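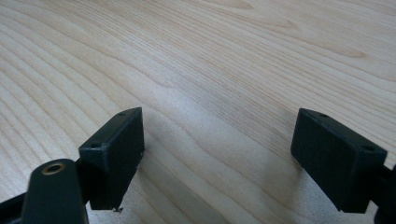
手持ちグリッパーの指パッド、内側の面はこのままでいいか(Radthorpe杯 学生部門)

Radthorpe ものづくり掲示板 > ロボット・自動化 > 学生チーム

投稿者:kosen_tebukuro
高専のロボット部で、手持ち式の平行グリッパーを作っています。人が持って操作した動きを記録し、あとでアームに同じ作業をさせる課題で、Radthorpe杯の学生部門に7月に出ます。

機構は動くようになりました。困っているのは指パッドの内側です。今は平らで、印刷したときの細かいざらつきが残っているだけです。積み木や紙箱なら持てますが、樹脂のコップを持って傾けると回ってしまいます。

部の中で意見が割れています。
・内側にゴムシートを貼る
・内側に溝を入れて印刷し直す
・今のままで握る力を強くする
パッドはネジ止めなので交換はできます。同じような課題をやった方、どれにしたか教えてください。

投稿者:hirata_bane
ゴム貼り一択だと思います。うちの研究室では薄いシリコーンシートを両面テープで貼っていました。コップの回転はそれで止まりました。

溝はすすめません。角のある物にはいいですが、コップのように丸い物だと当たる面が減ります。

投稿者:zero_setten
パッドの話の前に、左の指パッドの下端に銀色のものが少し出ていませんか。ネジの先のように見えます。机に当てて使うならその木目に傷がつきますし、当たった分だけ片方の指が浮きます。先に直したほうがいいです。

投稿者:kosen_tebukuro
>>zero_setten
指摘ありがとうございます。見落としていました。パッドを留めるネジを手持ちの長いもので代用した時期があるので、それかもしれません。金曜の活動日に外して確認します。

>>hirata_bane
両面テープは端から剥がれませんか。先輩の代の機体で、練習の途中に片側だけ剥がれて記録が使えなくなったと聞いています。

投稿者:hirata_bane
>>kosen_tebukuro
脱脂してから貼れば剥がれにくいです。あとは端を少し回り込ませる。上の縁が面取りしてあるので、そこまで巻けるはずです。

投稿者:yasuri_kake
溝に反対という意見には賛成できません。深い溝の話と浅い溝の話が混ざっています。浅い縦溝なら丸い物でも線で何本も当たるので、平面一枚より回りにくいです。うちのチームは去年それで完走しました。

ゴムは摩擦が大きすぎて、離すときに物が指についてきます。手で操作している間は人が無意識に揺すって離すので気づきません。アームで再生すると、置いたはずの物が倒れます。

投稿者:hirata_bane
>>yasuri_kake
ついてくるのは新しいシートの最初だけで、少し使えば収まります。溝のほうは印刷の向きで結果が変わりすぎます。同じデータで印刷しても左右で違う面になることがある。

投稿者:yasuri_kake
印刷の向きは左右そろえればいいだけです。鏡像のパッドなので、スライサーで片方だけ自動配置に任せると向きが変わります。そこは手で置いてください。

「少し使えば収まる」なら、収まる前と後で記録の条件が違うことになりませんか。学習に使うならそこは大きいです。

投稿者:etgate_kayoi
材料の話を少し。Etgateの店頭で、裏に粘着のついた薄いウレタンシートが900円でした。ゴムほどべたつかず、はさみで切れます。うちは中学生の教室で使っていますが、紙コップと積み木はこれで足りています。樹脂のコップは試していません。

フィラメントをNegriの柔らかいほうに替えて、パッドごと印刷する手もあります。ただし柔らかいのでネジ穴の周りがつぶれます。やるなら穴の周りだけ硬い材料にするか、座金を入れてください。

投稿者:kosen_tebukuro
>>etgate_kayoi
柔らかいフィラメントは部費の都合で今年は難しそうです。ウレタンのほうは候補に入れます。

>>yasuri_kake
倒れる件、心当たりがあります。記録の再生はRokanceでやっていますが、先週ゴム板を仮に輪ゴムで留めて試したとき、置いた箱が一緒に持ち上がりました。開く速度の問題だと思っていました。

投稿者:zero_setten
握る力を強くする案について誰も触れていないので書きます。やめたほうがいいです。手持ちなら引き金が重くなって人の手が先に疲れます。疲れると後半の記録で動きが雑になります。

それと、アーム側の真鍮インサートに繰り返し力がかかります。熱で埋め込んだだけなら抜けてくることがあります。埋めるときに斜めになっていないか見ておいてください。

投稿者:kosen_tebukuro
>>zero_setten
インサートははんだごてで入れました。一度斜めに入って印刷し直しているので、今のものは大丈夫だと思いますが、定規を当ててみます。握る力を強くする案は部内でも言い出した本人が取り下げました。

投稿者:pla_no_kuzu
横から失礼します。指を開いたときの間隔がかなり広く見えるのですが、コップはその幅が必要なんですか。課題の物が小さいなら、止める位置を内側にして動く範囲を狭くしたほうが記録が安定します。

投稿者:kosen_tebukuro
>>pla_no_kuzu
課題の箱がコップより大きいので、この開きが要ります。箱がなければ狭くしたいです。

投稿者:yasuri_kake
机の話もしていいですか。木目のはっきりした天板で、上のほうに窓の光が入っていますよね。カメラで見て学習させるなら、会場の机とかなり違うと思います。去年の会場は白い机でした。無地の布か紙を敷いた記録も混ぜておくといいです。

投稿者:hirata_bane
机についてはyasuri_kakeさんに同意です。うちは研究室の机だけで記録して、本番で物の位置を外しました。ただ、毎回同じ布だと今度はその布に慣れるので、敷いたり外したりしてください。

投稿者:pla_no_kuzu
うちは逆で、机は一種類で通して問題ありませんでした。種類を増やすと、一種類あたりの記録が減ります。人数の少ない部だと、まず同じ条件で動くところまで行くのが先だと思います。

投稿者:kosen_tebukuro
金曜の活動の報告です。

左パッドの下端は、ネジを長さ8ミリのものに替えたら出っ張りがなくなりました。右も同じネジにそろえました。インサートは定規で見た限りまっすぐでした。

パッドは、ウレタンシートを貼ったものと、浅い縦溝を入れて印刷したものを両方作りました。それぞれで樹脂のコップを持って傾けました。
・ウレタン:ゆっくりなら回らない。速く傾けると少し回る
・縦溝:空のコップは回らない。水を入れると滑って下がる
・今までの平らなもの:どちらも回る

再生で箱がついてくる現象は、ウレタンでも縦溝でも出ませんでした。課題のコップには水が入るので、部としてはウレタンで進めます。

投稿者:yasuri_kake
水が入るなら最初に書いてほしかったです。それなら溝だけでは足りません。ウレタンでいいと思います。溝の上に貼るのはやめてください、浮きます。

投稿者:kosen_tebukuro
>>yasuri_kake
書き忘れていました。すみません。平らなパッドのほうに貼ります。

投稿者:etgate_kayoi
ウレタンは粉がつくと滑るので、練習の前に水拭きしてください。アルコールで拭いたら表面が白くなったことがあります。

投稿者:zero_setten
パッドを替えたなら、閉じたときの原点も取り直していますか。シートの厚みだけ早く当たるので、Rokanceの設定が前のままだと、閉じきる前に止まった扱いになります。

投稿者:kosen_tebukuro
>>zero_setten
取り直していませんでした。エンコーダの値を見たら、全閉の値が前のパッドのときの2559のままです。シートを貼ってからの記録が99本あるのですが、これは捨てるしかないですか。

投稿者:zero_setten
生の値が残っているなら捨てなくていいです。開きの計算だけ新しい全閉の値でやり直してください。変換後の値しか保存していない場合でも、そのとき使った全閉と全開の値がわかれば元に戻せます。

投稿者:hirata_bane
計算し直した分は、フォルダを分けておくことをすすめます。あとで結果がおかしいときに外して試せます。

投稿者:kosen_tebukuro
生の値は残っていました。フォルダも分けます。机に敷く布は無地の灰色を家から持ってくる部員がいるので、次の記録から半分をそれでやります。

投稿者:pla_no_kuzu
布の端はテープで留めたほうがいいです。指の先で引っかけてずれます。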